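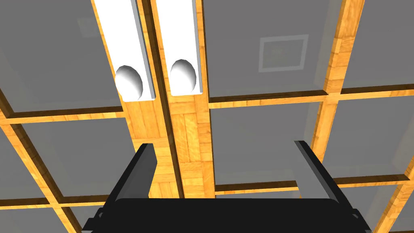 Why simulated homes are not yet a substitute for a real kitchen

By Rhodri Morris
2025-04-03

Every few months a company offers to save robot developers the bother of owning a robot. The latest to reach my inbox is Neludier, whose Nunow package promises a library of 300 virtual rooms, a choice of arms and grippers, and a training service that runs while you sleep. You pay by the month. At the end you are meant to have a control program that can be loaded on to a real machine and sent off to tidy somebody's house.

I have had a trial account for 17 days. I'd like to be fair to it, so I will start with what I liked. It installs without a fight. The rooms load quickly, the manual was written by a person who has used the thing, and when I broke my account on the second evening their support desk mended it before breakfast. Anyone who has lived through older simulators will know how rare this is.

My trouble is with the word "homes", which the sales page uses as though the matter were settled. A home has a drawer that sticks and a tea towel over the tap. It has a window with the afternoon sun coming through it, straight into whatever camera you have bolted to the wrist. Nunow's windows are flat grey panes in a honey-coloured grid, with no view beyond them and nothing reflected in them.
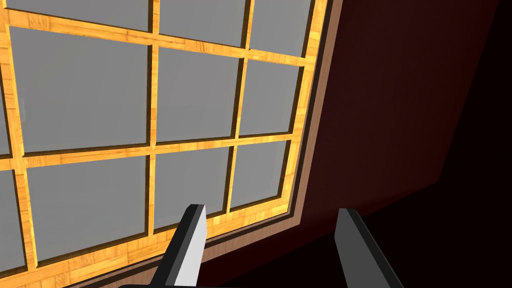 Does it matter? The firm says no, and its argument deserves a hearing. A gripper picking up a mug doesn't need to know what the garden looks like. Change the colours and the lighting often enough, they say, and the program learns to ignore both. There is something in this, and people I respect have got good results from far uglier rooms.

But look at what the wrist camera gets to see when the arm tips back and points upward. There is wood that repeats like floor tiles, and there is plain grey between the beams. A program trained on that has been taught that glass is a dull solid thing. I would want to see it meet a real patio door before I let it anywhere near one, and the sales page has no patio doors on it. It has a graph.

The graph shows success on 31 household tasks. I asked which of them had been tried on a real arm, and the answer, after some polite back and forth, was 5. The rest were scored inside the same software that did the training. I don't call that cheating, and the small print does say it, if you scroll. I do think a school that sets its own exams and marks them ought to be modest about its results.

Yen-ting Yeh, who runs a small workshop in Eltham and has been at this longer than I have, takes a kinder view. She uses Nunow for the dull early stage, when a new program is as likely to drive the gripper through the worktop as to close it round a handle, and she would sooner that happened on a screen. Then she throws most of it away and begins again on the bench. For her, the monthly fee is cheaper than spare fingers.

I can see the sense in that. It is a much smaller claim than the one being sold, though, and if Neludier made the smaller claim I would have little to complain about. Lunde, the rival most people will compare it with, has plainer rooms and a clumsier editor, but its front page tells you to budget for time on a real machine. I found that oddly reassuring.

There is a new Nunow release due in June, with better glass promised - also cloth, which I will believe when I have watched a sleeve get caught in something. Until then, take the free trial and leave the yearly plan alone. Ask them for film of the real arm, all of it, including the attempts that went wrong. And if you already own a bench and a battered old gripper, don't sell them yet.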